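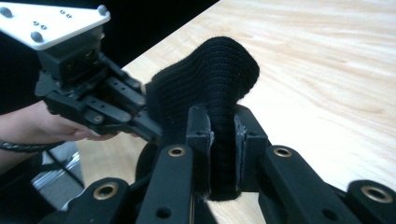 Buying the hand was the easy part, according to one reply to the Skillach equipment plan, and the money for replacement fingers should have been in the first draft. The lab has now put it there.

Home | News | Equipment | Events
2 min read

Skillach will buy one multi-fingered robotic hand and 4 hand-held grippers under a revised plan approved in June. The first version asked for a second robotic hand. That item has been moved to next year, and the difference will go to spare finger links, jaws and cables.

The equipment is for work on knitted goods and other soft items, which the Verevska sorting plant wants to handle with less manual labor. Fabric bunches up between gripper jaws, and the lab said its early trials used up parts faster than the budget allowed.

The plan sets aside $1,314 for spares over the first 6 months. Staff will log each part as it is replaced, and the figure will be reviewed when the period ends. Any money left over stays in the same budget line.

Two suppliers, Urquhart and Pusent, sent quotes. Urquhart came in lower on the grippers but listed spare jaws only in full sets. Pusent sells them singly and gave a delivery time of 15 working days. The lab has not signed with either one and may split the order.

Training time is not covered. Operators will be paid from the existing staff budget, and Verevska will supply the test garments.

Shares 15 | Comments 4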